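Print this page | E-mail this page

Questions I get about renting a booth at Clarnden

Do I have to sign up for a whole year?
Nope! I rent month to month, and you give me 30 days' notice when you want out. Most folks start in November, when the holiday orders pile up (and their kitchen tables disappear).

Can I paint the walls?
Please don't, they're fabric. Pins are fine, and so are those little hooks. Bring whatever chair you like, too.

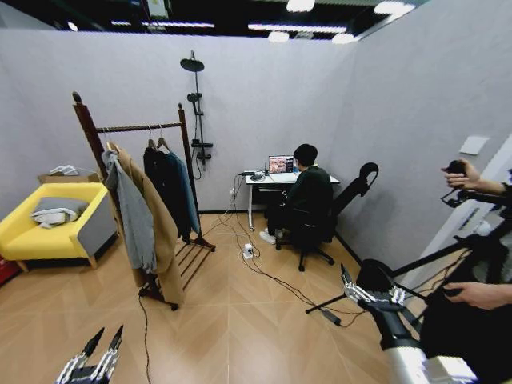

Delphine Thibodeaux wrote in to say that her first month was slower than she'd hoped, and she wished she'd asked about Saturday hours before signing. Fair point, so I'll say it now: Saturdays we open at 10 and close at 4, and it's our busiest day by a mile.

What does it cost?
$55 a week, lights and Wi-Fi included. I don't take a cut of your sales.

Can I share with a friend?
Sure, as long as one of you signs for the key. Ask for Paula Dinu at the front desk and she'll get you going.

Print | E-mail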